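How to run a team meeting people don't dread

Most teams don't hate meetings. They hate the one where a manager reads out a spreadsheet everyone was sent the night before. I sat through years of those at Dorno, and then, to my shame, ran a few.

Start with the invitation. Write down the decision you need by the end. If you can't, cancel it and enjoy the brief popularity.
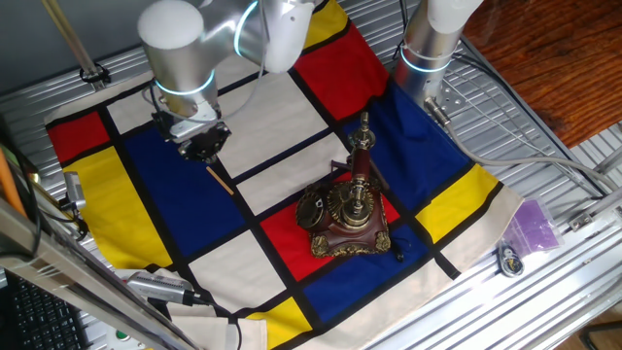

Next, trim the guest list. Ask who would have to change what they do on the strength of the decision, and invite them. Everyone else gets 3 lines by email, which they will ignore in comfort.

Send any reading two days ahead and keep it to 2 pages. The longest briefing note I ever received at Dorno came to 2,865 words and ended with "thoughts?" I had several.
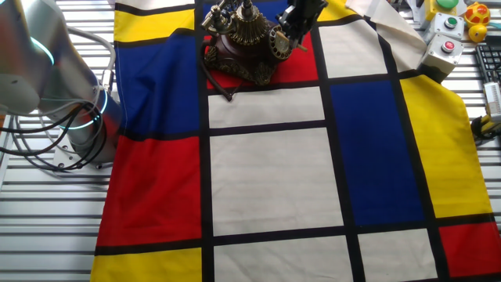
Now draw up the agenda. Put the hardest item first, while people are still awake, and give each item its own block of time with a firm edge round it. Mine ends up looking rather like that cloth - big panels, small panels, thick black lines between them - and the off-white ones are where I leave room for questions. Resist the urge to fill them in.

Finish by reading the decision aloud, with a name and a deadline attached. Then stop talking, even if there are ten minutes left. Especially then.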